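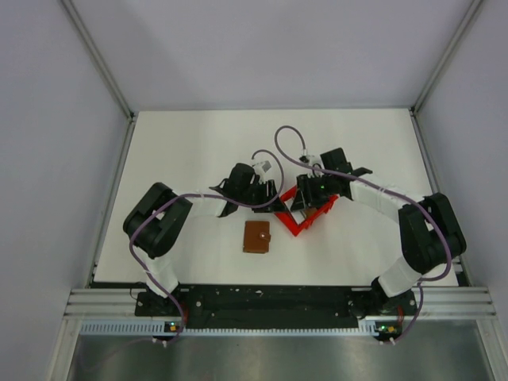

흰 상판 위에 빨간 네모 틀, 그리고 양쪽에서 뻗은 로봇 팔 둘.

2020년 5월 29일

종아리가 아직도 땅땅하다. 계단 내려갈 때마다 아이고 소리가 절로 나와서 아래층 사람이 들었을까 봐 좀 창피했다. 그래도 오늘은 꼭 써 둬야지. 닐라로라 자선 달리기 마지막 날이었으니까!

원래는 웰트컴 호숫길에 다 같이 모여서 뛰는 행사인데 올해는 각자 동네에서 뛰고 거리를 합치는 식으로 바뀌었다. 처음 공지 봤을 때는 솔직히 김이 샜다. 출발선에서 우르르 몰려 나가는 그 맛에 하는 건데 혼자 뛰면 그냥 운동이잖아. 근데 단체방에 하나둘 신발 사진이 올라오고, 누구는 새벽 다섯 시에 뛰었다고 자랑하고, 누구는 유모차 밀면서 걸었다고 하고, 그걸 보다 보니 나도 모르게 운동복을 꺼내 입고 있더라.

참가자는 모두 57명. 작년에 48명이었는데 흩어져서 하는 해에 오히려 늘었다는 게 신기하다. 멀리 이사 간 사람들이 다시 들어온 덕이 큰 것 같다. 부텔레지 살 때 같이 뛰던 언니들도 셋이나 이름을 올려서 반가워 죽는 줄 알았다. 다들 여전히 나보다 빠르다 ㅋㅋ

목표는 다 합쳐서 1050킬로미터였고, 어제 저녁까지 모인 게 958킬로미터. 은톰비 첼레가 밤에 전화를 걸어서 "내일 하루에 92 남았어, 너 몇 킬로 뛸 거야?" 하는데 이건 뭐 안부 전화가 아니라 독촉 전화다. 얼떨결에 12라고 대답해 버렸다. 평소에 8 넘게 뛰어 본 적도 별로 없으면서 왜 그랬을까.

아침 여섯 시 반에 나갔다. 바나나 반 개 먹고 물통 하나 들고. 강둑길로 쭉 내려갔다가 다리 밑에서 돌아오는 코스로 잡았는데, 갈 때는 뒷바람이라 몸이 어찌나 가볍던지 오늘 컨디션 최고다 싶었다. 돌아서자마자 알았다. 내가 잘 뛴 게 아니라 바람이 밀어 준 거였다. 9킬로쯤에서 왼쪽 양말이 자꾸 말려 내려가서 벤치에 앉아 고쳐 신었고, 10 넘어서는 거의 걷다시피 했다. 앞에서 걷던 할아버지가 나를 추월하진 않았지만 나도 그분을 한참 동안 추월하지 못했다.

어쨌든 12.1킬로미터. 집에 와서 바닥에 드러누운 채로 기록을 올렸다. 단체방에 박수가 쏟아지는데 그 맛에 또 기운이 나서 달걀을 두 개나 부쳐 먹었다. 드롤렐 빵집에서 어제 사 온 식빵 남은 것도 다 먹었으니 뛴 보람은 거기서 끝났다고 봐야지.

오후 내내 휴대폰만 들여다봤다. 점심 지나도 숫자가 영 안 올라서 이러다 못 채우나 했는데, 퇴근 시간 넘으니까 기록이 줄줄이 올라오기 시작했다. 저녁 여덟 시 조금 넘어서 드디어 넘겼다! 은톰비가 느낌표만 한 줄 가득 보냈다. 후원금은 동네 아이들 수영 강습비로 들어간다는데, 정산은 다음 주에나 나온다고 한다. 나도 약속한 돈 잊지 말고 보낼 것. 작년에 깜빡해서 한 달 뒤에 보냈던 게 아직도 마음에 걸린다.

8월에는 걷기로 한 번 더 하자는 얘기가 벌써 나온다. 더울 텐데. 걷기라면 할 만할 것 같기도 하고, 은톰비가 또 밤에 전화할 것 같기도 하고. 일단 새 양말부터 사야겠다. 발목 긴 걸로.

파스 붙이고 잔다.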